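Discriminations au logement : un collectif de Brardale remet 237 témoignages à la mairie

Publié le 28/02/2019

Le collectif Motaung a déposé à la mairie de Brardale un dossier réunissant 237 témoignages d'habitants qui disent avoir été écartés d'une location en raison de leur couleur de peau, de leur nom ou de leur origine supposée. Il demande l'ouverture d'un guichet de signalement municipal et la publication des critères d'attribution utilisés par les deux principaux gestionnaires de logements de la ville, Nandska et Trurkutard.

Les récits ont été recueillis depuis septembre, dans les permanences du collectif et par courrier. Beaucoup se ressemblent. Un appartement annoncé comme disponible au téléphone ne l'est plus au moment de la visite. Un dossier complet reste sans réponse. Un garant est accepté pour un candidat et refusé pour un autre dont les revenus sont comparables. Dans certains cas, des proches portant un autre nom ont rappelé l'agence le même jour et obtenu un rendez-vous.

« Les gens ne viennent pas nous voir au premier refus, explique Shireen Moodley, porte-parole du collectif. Ils viennent après des mois, quand ils hébergent déjà leurs enfants chez une sœur ou qu'ils font une heure de trajet pour aller travailler. Nous avons tous des exemples dans notre famille. Maintenant c'est écrit, et c'est signé. »

Le dossier a été remis en main propre à Bheki Visser, adjoint chargé de l'habitat, à l'issue d'un rassemblement devant l'hôtel de ville. Les organisateurs évoquent jusqu'à 2 000 participants au cours de l'après-midi. Aucun incident n'a été signalé. Plusieurs familles ont pris la parole, certaines sous leur seul prénom, par crainte de nuire à une demande en cours. 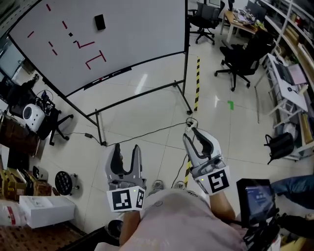 Le collectif a prévu de poursuivre le recueil de témoignages tant que la mairie n'aura pas répondu par écrit. Les personnes qui souhaitent se faire connaître peuvent se présenter aux permanences avec les annonces, les courriels échangés et, si possible, le nom de l'interlocuteur en agence. L'accueil se fait au rez-de-chaussée. Les entretiens sont individuels et les pièces sont restituées après copie.

Bheki Visser a assuré que les témoignages seraient lus « un par un » par ses services. Il s'est dit favorable au principe d'un guichet, tout en rappelant que la ville n'a pas de pouvoir de sanction à l'égard des bailleurs privés. Une première réunion de travail doit être proposée au collectif. L'élu n'a pas souhaité s'engager sur un calendrier.

Chez Nandska, la direction affirme que les candidatures sont examinées dans leur ordre d'arrivée et que la consigne est la même dans toutes les agences. La société indique qu'elle répondra aux questions de la mairie si elle en reçoit. Trurkutard n'avait pas donné suite à nos sollicitations au moment de la publication.

Pour Lwazi Modise, juriste qui accompagne le collectif, la difficulté tient surtout à la preuve. « Un refus oral ne laisse pas de trace. Il faut pouvoir comparer deux dossiers équivalents, traités à la même période, pour le même bien. Un particulier n'a pas accès à ces éléments. » Il conseille aux candidats de demander systématiquement un refus motivé par écrit, même lorsque l'agence n'y est pas tenue, et de conserver les relevés d'appels.

Parmi les signataires figure Hongjun Duan, arrivé à Brardale pour un emploi dans la logistique. Il a cherché un deux-pièces pendant près d'un an avant de louer dans une commune voisine. « On m'a demandé si j'allais cuisiner beaucoup. On m'a demandé combien de cousins allaient venir. Mes fiches de paie, personne ne les a regardées », raconte-t-il. Il n'envisage pas de porter plainte mais souhaite que son témoignage soit versé au dossier.

Unathi Mathebula, enseignante et mère de trois enfants, a pour sa part engagé une procédure contre une agence du centre-ville. L'audience n'est pas encore fixée. Elle était présente devant l'hôtel de ville avec des parents d'élèves de son quartier.

Le collectif demande aussi que la question soit inscrite à l'ordre du jour du prochain conseil municipal et que ses représentants puissent y être entendus. La demande a été transmise au cabinet du maire.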